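Ferness robotics club takes on the bin-picking challenge

Posted 2025-02-05

The after-school robotics club at Ferness High School is 4 weeks into its biggest project yet, and the back room of the Courtois building has rarely been so lively at five in the afternoon. The 17 members are teaching a robot arm to reach into a metal bin full of mixed-up everyday things, pick them out and set them down safely, all without a person at the controls.

The club is getting ready for the Wirkex Student Challenge, a regional contest that will be hosted in Butholm this spring. Each team gets a bin, a set of objects it has never seen before and 700 seconds on the clock. Points are given for every item lifted clear of the rim, with extra points for anything soft, shiny or awkwardly shaped. Drop something outside the bin and you lose the points for it.

It sounds simple until you try it! A person reaching into a bag for a set of keys hardly thinks about it, but the students have had to work through every piece of that motion – where to look, which way to turn the wrist, whether to pinch or use suction, and how to tell when the grip has failed. Club leader Marion MacRitchie says the group spent most of January just arguing (cheerfully) about the order in which those decisions should be made.

The software side is split between two groups. One works on recognizing objects in the bin and choosing which to go for first. The other handles the movement itself, including the tricky business of keeping the arm clear of the bin walls. They keep a shared notebook of every practice attempt, good and bad, and the count had reached 454 when this item was written. Several of the best fixes so far came from ninth graders in their first year with the club.

Practice objects are brought in from home, and the harder they are to grab, the more welcome. Small pouches and cases are popular at the moment, along with anything that shines under the lights and confuses the vision program.
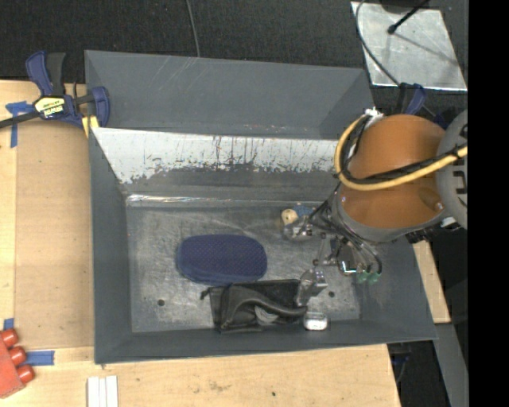

Quentin Delaunay wrote in after our last club update to ask whether the students shouldn't start with one object at a time and add more only once the arm was reliable. He remembered his own school team trying a full bin too early and losing weeks to it. MacRitchie's answer is that the club did begin with single items and still goes back to them whenever a new piece of code goes in – but the members learn so much from a messy bin that she wouldn't want to keep it from them.

Families and friends are invited to the club's open practice before the team leaves for Butholm. Bring something small and difficult to pick up, and the students will happily let the arm have a go at it.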